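Search this blog

Go

Print this post | E-mail this post

Our village finally changed its electric meters

The notice went up on the shop door in May. Every house in Cetcombe was to get a prepaid meter, and the old ones would come off the walls by the end of the month. We had been hearing this for so long that most people read it and went in to buy bread.

I've written before about how the power works out here, but for anyone new: we are at the end of a long line that comes out from Clelwood. There are 16 houses on our branch and then the line stops. For years we had one shared meter down by the pump house and split the bill by household. That worked while everyone had a few bulbs and a radio. Then people bought refrigerators, one family bought a welding machine, and the bill stopped making sense to anybody.

The last shared bill came to 3,147 for the period, and it was divided equally as always. My house has one refrigerator, a fan and some lights. I paid the same as the house with the welder. I am not angry at them, as they fixed my gate for nothing, but it was time for a change.

The new meters come from a company called Aladine. You buy credit at the shop, you get a slip with a long number on it, and you type the number into a keypad inside your house. The box itself is outside, up high, so it can't be reached without a ladder. When the credit gets low the keypad beeps. Mine started beeping at four in the morning during the first week, and I had to look for the slip telling me how to silence it. You hold down the bottom left key until the light changes.

The crew did our branch in 6 days. They were polite and they cleaned up the cut wire. My complaint is with the connection fee, which the notice said was covered for existing customers. When I went to the office in Clelwood they told me that only the account holder counts as an existing customer. Since we had one shared meter, we had one account holder, and everyone else was new. I asked to see that in writing and was given a form to request it. The form needs a copy of a bill in my name, and I have never had a bill in my name. I have left it with them and will post again when I get an answer.

As for the cost, my first purchase was 100 and it lasted longer than I thought it would. I have been writing down the reading every evening. The refrigerator takes most of it. I defrosted it and moved it away from the wall, and the number went down a little. I also found that the old television was using power when it was off, so now I pull the plug.

The road out this way:
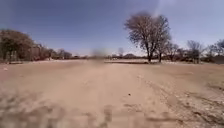
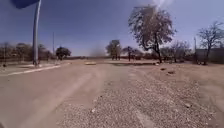
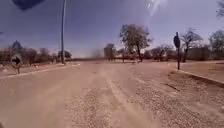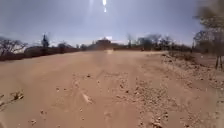

The part I still want to know about is the second phase. The Miranda settlement, on the other side of the ridge, has no line at all. They were on the list two years ago and they are on the list now. People there charge their phones at our shop and carry them home. I was told at the office that poles have been ordered, but they could not tell me how many or when. If the plan says every household, then those houses should be in it, and somebody ought to be able to give a month.

Our own voltage is still weak in the evenings. The lights dip when the pump starts, the same as before. A new meter does not change the wire it is attached to. I asked one of the crew about this and he said it was a matter for the line department, whose number is on the back of the slip. I have called it twice. It rings for a while and then goes to a recording of the office hours.

I'll put my readings up next month once I have enough of them to be useful.

Print this post | E-mail this post

Comments (4)

linesman_retired
The dip when the pump starts is most likely your transformer. Ask them what size it is and how many houses are on it.

Oakgate
We had the same trouble over the fee. Take the old shared bill and a letter signed by the account holder. They accepted that from us.

Blog author
Thank you, I will try the letter.

mto4
Does the keypad lose your credit if the power goes out? Ours has been blank since last night.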